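Dish towel

A dish towel (also tea towel, kitchen towel or, in households that have given up, "that one") is a flat piece of absorbent cloth used for drying dishes, hands, counters and, against all advice, the dog. It is usually made of cotton or linen.

Terminology

Usage varies by region and by mother-in-law. "Dishcloth" properly means the smaller, wetter item used for washing, though many speakers use the two words interchangeably and are corrected for it all their lives. The writer Sum-yee Pan, in her pamphlet The Folded Kitchen, lists 30 names for the object and concedes that five of them refer to the same towel in different states of decline.

Weaves

Plain weave is cheap and lint-free. Waffle weave holds more water and shrinks in a way that surprises its owner every time. Terry is the most absorbent and leaves fluff on wine glasses. Ribbed cottons sit between these and are popular with people who dislike making decisions. Weight is given in grams per square meter. A towel of 175 is considered light and one of 200 only slightly less so, a difference the Irnholm mill has nonetheless turned into two product lines.

Folding

Three folds are in general use. The Irnholm third, named after the mill's shop display, brings both long sides over the middle and then halves the strip. The Siu roll suits deep drawers. The plain rectangle, halved and halved again, is the most common and the least discussed. Lok-yiu Kuo, whose November lectures on household linen were better attended than anyone had planned for, held that a towel should be shaken once, laid flat and smoothed from the center out. Her critics hold that it should be put in the drawer.

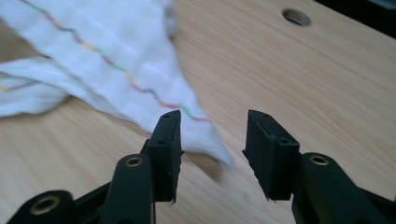
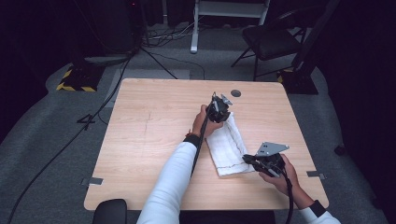

Decoration has traditionally been kept to the edges, where it does the least harm to absorbency and the most good to sales. Woven stripes, checks and embroidered fruit all have their followers. A stripe also gives the folder something to steer by, at least in theory; a wavy multicolored one on a white ground, crossing a heap of crumpled cloth in red, yellow and green, offers less guidance than a straight one would. Kuo recommended lining up the hems and ignoring the pattern altogether. The Volus catalog prints its folding instructions on the towel itself, so they can be read until the second fold.

Care

Wash warm and skip the fabric softener, which coats the fibers and leaves a towel that moves water from place to place. Ironing is optional and mostly practiced before visits.

Related articles
Dishcloth
Grurnon linen
Napkin folding
Oven mitt
Waffle weave

175 shares
5 comments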